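News > Games > Studios

Boltcombe moves to a pay-once model

Boltcombe, the town-building game from the small Corkach studio, will drop its monthly pass in July. Players who own the base game will get all past season content at no extra charge, and new chapters will be sold singly from then on.

The pass was brought in with the second big update and never sold well. Lead designer Baiba Lūse told us that nearly 400 players were paying for it at the end of spring, and that many had written in to say they would sooner buy a chapter outright and keep it. Anyone with months left on a pass gets the unused part back as store credit.

The change comes with a patch. Save files will load faster, the river map Plaltitz has been redrawn, and the cap on buildings per town goes up from 275 to 400. Trading between towns stays as it is for now. Deividas Rimkutė, who looks after the servers, said the old cap was there to keep shared towns stable and that testing at the higher number had gone well enough to release it. Very old saves, from version 2 and earlier, need to be opened once in the current build before the patch goes in.

Mod support is still planned but has no month set. The studio wants 50 players to try the tools first, and sign-up is through the in-game menu under Extras. Places go to people with a finished town on any map.

The Šindelář soundtrack will stay a separate purchase. The patch goes live at 10 in the morning, with servers down for two hours beforehand. 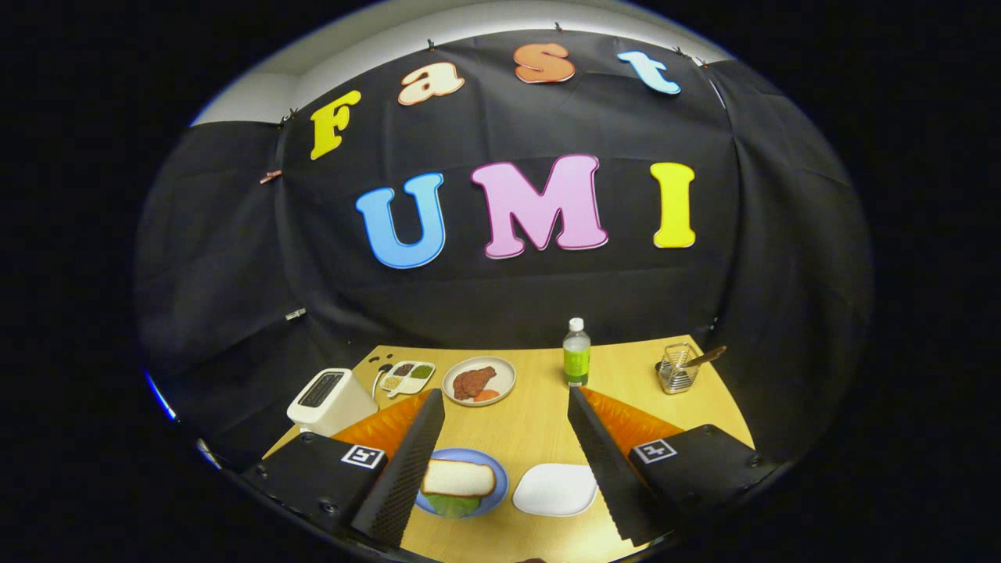 Cutout letters on a black backdrop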